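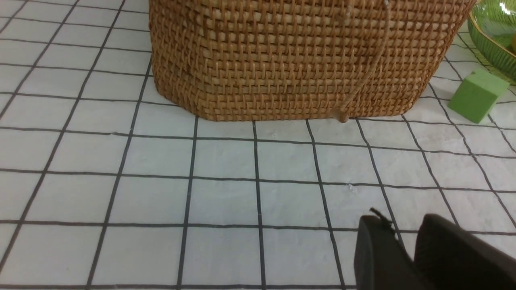
**Tabletop recordings: where we are**

The basket task passed its first review this week, and we've moved on to recording the full set. The target is 100 accepted episodes for each instruction before anyone trains on them. Siiri Ots ran most of the sessions and Ekrem Ağca did the labeling.

For readers who missed the last newsletter, the work goes like this. An operator drives the arm by hand through one short instruction, such as "put the banana in the basket" or "move the green cube onto the plate." The wrist camera and the head camera record the whole time, along with the joint positions. The operator marks the end of the episode, resets the table and starts the next one. The model we train later, which we've been calling Cantero, sees only the recordings and the text of the instruction.

We are now recording 8 instructions on the same table. Two of them caused trouble. Operators disagreed on what "next to the basket" meant, so the labels were inconsistent, and Ekrem sent 41 episodes back. The instruction now says "in front of the basket," and the object has to end up within one grid square of it. The other was "pick up the radish." Some people took it by the leaves and some by the root. We decided to keep both, and Ekrem tags which one was used. 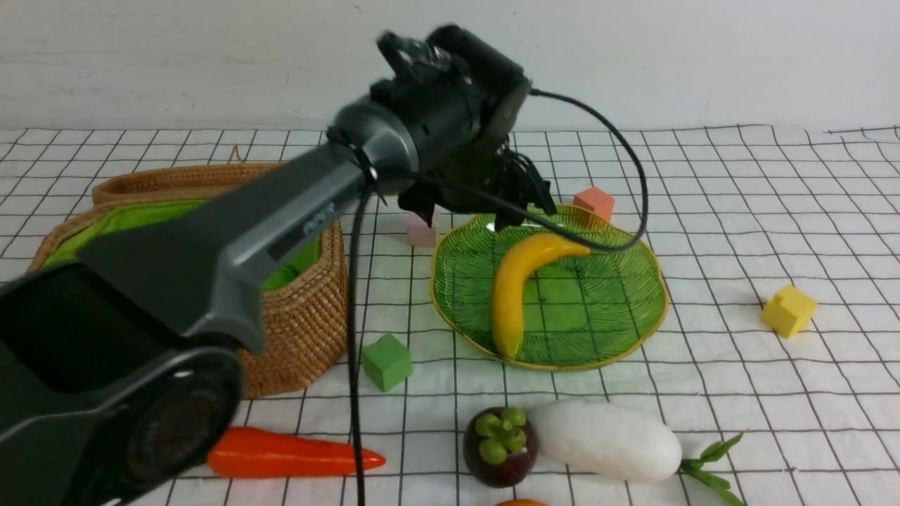
Layouts are changed between episodes. Foam cubes, toy produce and the plate all get moved, and so does the basket, though it has to stay within reach of the arm. The grid on the cloth is only there to help us set up a layout from the printed sheet and check it afterward. Beril Taşdemir wants a batch recorded on a plain cloth as well, so that the model doesn't lean on the lines. She has the cloth and will book the table for it.

A few points for operators:

- Keep failed grasps if you recover within the same episode. Mark them "recovered." Those are useful to us and we have too few.
- Do not pause over the object while you decide what to do. Long pauses show up in the training data as hesitation.
- Check that the cables at the wrist move freely before you start. If one catches, stop and discard the episode.
- Type the instruction exactly as it appears on the sheet.

The count of accepted episodes stands at 138 across all instructions. That is slower than planned, mostly on account of the relabeling. Ataberk Gökçe has written a script that flags episodes with missing frames as soon as they are saved, so those can be redone while the layout is still on the table.

Training on the first full set is planned for July. Anyone who would like to learn to operate the arm should write to Siiri. Training takes one afternoon, and your first practice episodes are not kept.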